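Steren Simulation Kit Now Open to Member Laboratories

The Automation Resource Office is pleased to announce that the Steren kitchen simulation kit, supplied by Griltico, is available to member laboratories beginning in March. The kit allows research groups to prepare and compare household manipulation tasks in software before reserving time on physical equipment. The standard library contains 1204 task layouts, of which 971 have been checked by our staff for use with the single-arm configuration. 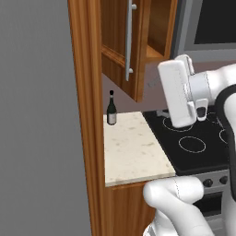 Licenses are issued by laboratory and remain valid for the academic year. Each license covers seven user accounts and two hours of introductory training, led by Ye-rin Na. Groups that work on storage tasks should note that cabinet doors are hinged and may be set open at the start of a trial, as with the wall cabinet over the counter. Objects such as the green bottle may be placed elsewhere on the counter or cooktop through the layout editor, and the new arrangement may be saved under the laboratory's own name.

In his review for this office, Rachid Lahlou found the layout editor simple to learn and the written guide clear. He noted that glossy surfaces lengthen rendering times on older workstations, and he advises laboratories to lower the reflection setting during early trials.

Requests for a license should be sent to Bo-ram Byun and must name a responsible faculty member. Questions about installation may be directed to Ju-won Jin at the Grunanard help desk, which opens at 9 a.m.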